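Cleaning and looking after a small oven

I have now three years with a small oven in place of a big one, and I get many letters about it, so I put my notes together on one page. Most of it I learned slowly, and a part I learned from Skye Niven, who rents out holiday flats and must clean more little ovens than any person I know.

First, unplug it. I write this at the top of every page about electric things and I will go on writing it. Then wait until the metal is cold to the hand, also at the back.

Crumbs

Pull out the crumb tray once a week if you make toast every day, otherwise every second week is enough. Old crumbs smoke and the smoke goes into the bread. Knock the tray over the bin, wipe it with a damp cloth, dry it and put it back. If your oven has no tray that comes out, use a soft pastry brush and work from the back to the door. I keep one brush only for this and I have tied a red thread on the handle, so that it does not end up in the egg wash.

Walls and corners

For steel walls I use warm water with a little washing-up liquid, and for the brown spots a paste of bicarbonate of soda and water. Three spoons of soda to one spoon of water is good. Put it on the spots only, leave it for the evening, and take it off next morning with a wet cloth. You will need to rinse the cloth many times, more than you think. The soda leaves a white film which looks harmless but smells strange when you heat it.

Keep the paste away from the heating elements. I did not do so the first time - I spent a whole Sunday with cotton buds.

For the corners and the seam beside the door frame, wrap a thin cloth round the handle of a wooden spoon. A knife is faster, but it scratches, and in a scratch the fat sits even better than before.
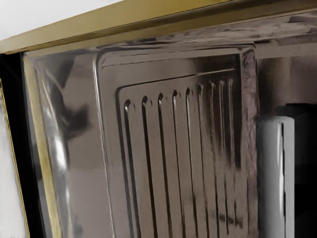 A steel inside wall with the gold-toned frame.
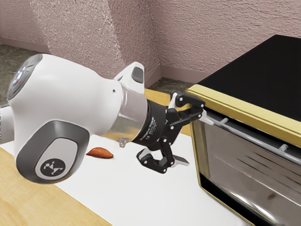
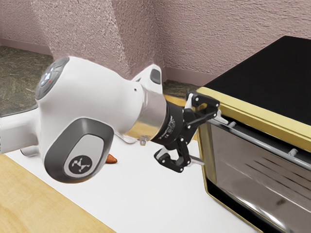 A toaster oven at the right in both of these.

Coloured metal needs more patience than plain steel. I had once a brass-coloured lamp from the flea market and I cleaned it with scouring cream until it was grey on one side, and my husband still turns that side to the wall. So for any gold or brass finish, use only a soft cloth, soapy water, and then a dry cloth at once. No vinegar, no lemon, no cream cleaner. If there are finger marks, breathe on them and rub.

The glass door

Hermine Grabner wrote to me in March that her door was brown like tea and nothing helped. I told her to lay a wet, soapy kitchen cloth flat over the inside of the open door for half an hour, and after that to use a plastic scraper, held low. She answered that it took her two evenings but she can see her rolls again. Do not pour water on the door. It finds its way between the two panes and then you have drops there for weeks.

Where to put it

Leave free space on all sides and above, and look in your instruction book for how much. Mine wants 10 cm at the sides. Do not store baking paper or bread bags on the top, even if it is such a practical shelf. The cable must not lie against the back wall of the oven. I hold mine to the side with a simple hook.

Smells

After fish, I put a small heatproof cup of water with two slices of lemon inside and heat it on low for ten minutes. Leave the door a little open afterwards until all is cool. Some readers use coffee grounds in a saucer overnight, and this works too, but you must remember them in the morning. I forgot once and baked them.

Trays and racks

The rack can soak in the sink with hot water and a spoon of washing soda. Wear gloves. The little tray with the dark coating should not go in washing soda, and also not in the dishwasher, whatever the box says. Mine became dull after a few washes and now everything sticks to it, so I line it with paper cut to size. I cut up to 33 sheets in one go while I listen to the radio, and keep them flat in the drawer under the tea towels. Cut them a little smaller than the tray, the paper should never stand up near the elements.

Next I will write about kettles and hard water, which several of you have asked for.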